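# Flider

Notes and data card for the packing-bench recordings made at the Tarkside workshop, Narkville. Last revised 10 January 2023.
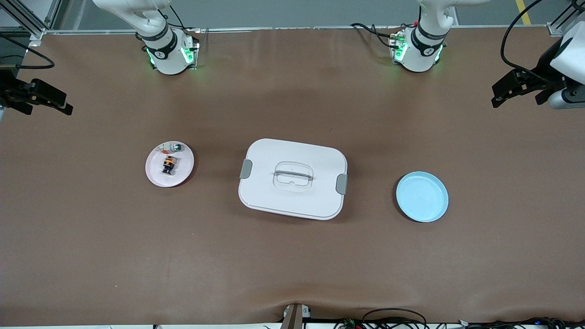 **Will the arms take anybody's job on the packing bench?**

The packing team is the same size as it was before Flider arrived, and Joshi has put in writing that it will stay that way until the end of March, when the whole arrangement comes up for review. What has changed is how the day is divided up, and most of this file is about that.

## Why this file is so long

A README for a folder of recordings would normally tell you where the files are and leave you to it. I started writing one like that, and then people from the bench began stopping me at tea break to ask what was in the folder, who could watch it, and whether it would be used to time them. Those seemed to me better questions than the ones I was answering, so I have tried to put both sorts in here. If you only want the file layout, skip down to "What is in the folder" and I won't be offended.

## The work itself

Tarkside packs small mixed orders for Joshi. Bits and pieces come to the bench on plates, they get looked at, and they go into lidded containers or across to another plate to wait. It is light work but it is fiddly, and anyone who has done a full shift of it will tell you where it gets you (the thumbs, mostly, and the back of the neck).

Flider is the name we gave to the two-armed bench and to the recordings that come off it. The arms are being taught the dull middle part of the job: lifting a small object from a plate, dealing with a lid and its latches, and putting the thing down somewhere sensible. A person still decides what belongs in an order and a person still checks it before it leaves.

## What has changed for the people here

Quite a lot, and I would be doing everyone a disservice if I pretended it was only a new bit of kit in the corner.

- Each packer now spends one session a week guiding the arms, at the normal rate of pay, and it counts as packing time on the rota.
- Checking has become a role of its own. It used to be squeezed in at the end of an order, when everyone was tired.
- Breaks are fixed. The bench stops when the person running it stops, and no cover is brought in to keep it going.
- The hourly tally sheets have gone from the wall. They were making people rush the guided sessions, and rushed sessions are very little use to us.

Some of this has gone down better than the rest. The fixed breaks are popular. The checking role is less so, especially in the afternoon, and two people have asked to come off it because they miss having their hands busy. I think they have a point and we are trying shorter turns. There is also the matter of the chatter, which I had not thought about at all: the old bench was a sociable place, with everyone round it, and guiding the arms is a thing you do facing away from your friends. We have moved the checking table closer so that people can at least talk across.

## What is in the folder

There are 58 recordings, each one a single attempt at a task from start to stop. They are grouped by task:

| Folder | Task |
|---|---|
| `plate_to_plate` | Move a small object from one plate to the other |
| `plate_to_box` | Open the container, put an object in, close it |
| `box_to_plate` | Open the container, take an object out, close it |

Every recording comes with a fixed view over the table, the positions of both arms, and a short note typed in by whoever was guiding. Please do read the notes! They are often the most useful part. "Latch stiff, went round twice" tells you more than a good half hour of squinting at joint angles.

Failed attempts have been kept and are marked `failed` in the notes file. Eight of the recordings carry that mark. We did think about taking them out, but the packers asked for them to stay, on the grounds that a folder with no mistakes in it would give the office a very odd idea of how the work goes.

## Who did the guiding

Three packers guided the arms for this release. They are listed as P1, P2 and P3, and the order is not the order in which they joined. The key that matches the labels to names is on paper, and it stays with Archana Chauhan, who runs the packing floor. If you need to speak to one of them about a recording, ask her and she will pass it on.

There is no sound in any of the files. It was switched off from the first day, at the team's request.

## What you may and may not use it for

You may use the recordings to train and test the arms, to plan the layout of the bench, and to show new starters what a session involves.

You may not use them to:

- work out how fast any one person works
- support a decision about pay, hours or discipline
- compare the packers with each other, even under their labels

This was agreed with the team before anything was recorded, and it holds for anybody Joshi shares the folder with as well. If you have been given a copy and didn't get the signed sheet along with it, please ask for the sheet before you open anything.

## Things to watch out for

The small objects are a narrow lot, chosen because they were to hand, and an arm that manages them may well make a mess of something soft or floppy. The latches are harder than they look. All of the sessions took place on the one bench at Tarkside, so expect trouble if you change the table or the lighting.

All three packers are right-handed, too, and I do wonder whether that shows in which arm they tend to reach for first. I haven't had time to check.

## Asking for a recording to be removed

Anyone who guided a session can have it taken out, at any time, without giving a reason. Tell Archana or leave a note in the tray by her door. The recording is deleted from the main folder and the change is written in `CHANGES.md` by file number only. Copies held at Joshi are cleared at the next exchange, and she will let you know when that has been done.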